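3.2 Setting the table

We gave a good deal of thought to the table itself, and more than one pleasant afternoon in July went into it. Irena Kozłowski wanted it to feel like somebody's dining room, so we laid a white cloth and left its creases alone. 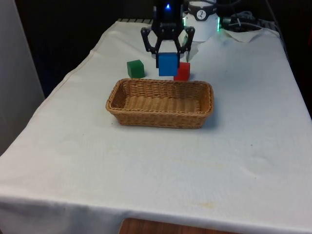 Figure 4. The wicker basket on the white tablecloth, with the green, red and blue cubes.

The basket is a low one, woven in light tan, and its sloping sides kept the whole inside in plain sight. We had tried 12 baskets before settling on it.

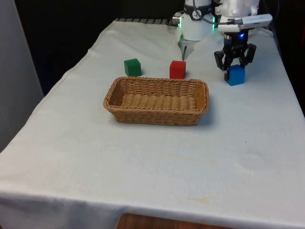 Bright, simple colors were Oduor Kariuki's suggestion, and we were glad of it when the time came to go over our notes from all 60 sittings.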